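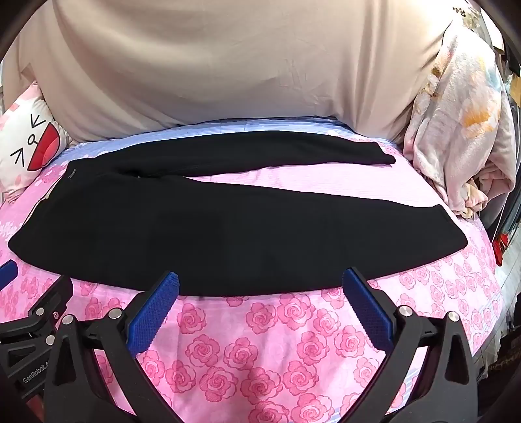 Week 5: What does a clothing size measure?

Handout for Consumer Studies, Cerkgate evening course. Tutor: Fidelina Alvarado

Read before class: the Macedo chapter on standard sizes. Skip his last section, which is mostly wishful thinking.

1. The claim

Shops tell us that a size is a measurement. A 14 is a 14, so you can order one without trying it on. I'd like you to treat this as a claim that needs evidence, like any other we have looked at this term. Black trousers are a good place to start, as most of us own a pair and most of us have sent a pair back.

2. Where the numbers come from

Size tables are usually built from a survey of bodies. Somebody picks the people, measures them, takes averages and fills the gaps by rule. Ask who was picked. The Grurnach survey, which Macedo leans on heavily, measured 1285 women, nearly all of them students or office staff. He calls this "broadly representative". Of what, he doesn't say.

Note also that a table gives waist, hip and inside leg. It says nothing about rise, thigh or how the cloth gives when you sit down, and those are the things people complain of.

3. Vanity sizing

The usual story is that firms have let their sizes grow so that customers feel slimmer. It may well be true. The proof offered is often thin, though: one old label held up against one new one. Sofia Lobo compared 17 pairs from a single maker, Drova, all marked the same, and found the waists differed by up to 21 mm. If one firm's stock varies that much, be careful what you conclude from two labels.

4. "Our fit tool solves this"

Does it? Drova says returns fell after its online tool came in. It also began charging for returns in the same month, March. Please don't quote the first fact without the second.

For class

Measure one pair of your own trousers, laid flat, at the waist and inside leg. Do it twice, on different days, and write down both sets. Don't tidy up the second to match the first.

Compare with the maker's table, if you can find it. El Idrissi prints its table inside the catalogue. Drova's is online only.

Written answers (one side at most) go to Teresa Sheehan in the office by 14/12/2024.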